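# About the Anari Workshop

We're a small teaching workshop on the second floor of the old Brzozowska building in Gilville, up the wide stairs and past the room where they still keep the looms. We teach people how to build, wire and program robots, and we've been doing it long enough that some of our first students now send us their kids. If you've found this page because a flyer came home in somebody's backpack, welcome! Pull up a chair, because we do tend to go on a bit.

## How we got started

Celina Malinowski began with one evening class and a borrowed key. She had spent years fixing packaging lines over in Dereston and had noticed that the people who ran the machines every day were hardly ever shown how they worked (the manuals lived in a locked cabinet, and half of them were for a different model anyway). So she put up a notice offering to explain motors to anyone who'd bring a screwdriver. Enough people came that the class moved twice before it landed here, in 1,325 square feet with tall windows and a freight elevator that has strong opinions about the weather.

Today we have 71 students enrolled across the daytime, after-school and evening groups. The youngest are in middle school and the oldest would rather we didn't say. You don't need any background, just patience and a willingness to take the same thing apart more than once.

## What we teach

Everybody starts with hand tools and simple circuits, and from there it's up to you. A lot of people fall in love with the mechanical side and spend months on brackets and joints. Others go straight for the programming and have to be coaxed back to the bench. In the spring we run a longer course on two-armed work, where one arm has to mind what the other is doing, and it's a good deal harder than it sounds. Plugging in a cable is the exercise we come back to again and again, and even our most experienced students still grumble about it.

We keep the groups small and we don't give grades. There's a notebook for every student, and the instructors write in it too, sometimes at length.

## Open day in October

Once a year we push the benches back, put the coffee on, and let the whole town come up and look. Last time the door counter in the stairwell read 1,117 by closing, though that does include everyone who went down to move their car and came back up again. We baked about 600 cookies and they were gone by midafternoon, so we've learned something there.

The demonstrations run all day at the different tables, and you're welcome to stand as close as the tape on the floor allows and ask whatever comes to mind. The instructors love being interrupted. One of the busiest tables last October was the cable one, with the aluminum frame and the little white port holder, and people stayed at it far longer than we'd planned for.
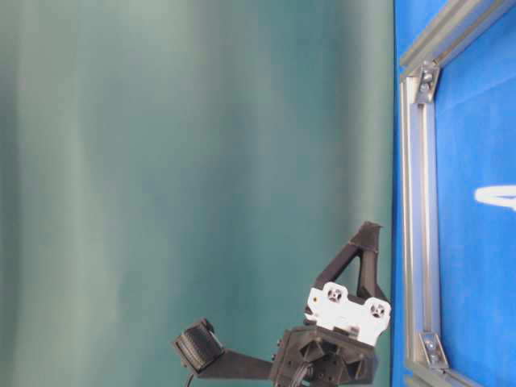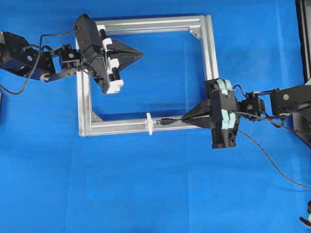 Visitors often ask whether they can try things themselves, and yes, they can. We set up a beginners' table by the windows with kits, spare screws and somebody friendly to help, and children are welcome as long as a grown-up stays in the room. Schools and clubs can come in the morning, before the doors open to everyone else, if they write to us ahead of time. We had a lovely group over from Dereston last year who arrived with a list of questions two pages long and got through nearly all of it before lunch.

## Coming to see us

You don't have to wait for October. The workshop is open to visitors most afternoons during term, and Celina is usually at the long bench near the elevator until 6 or so. Street parking is easiest on the mill side. If the front door is locked, ring the lower bell, as the upper one belongs to the weavers and they've been very good about it so far.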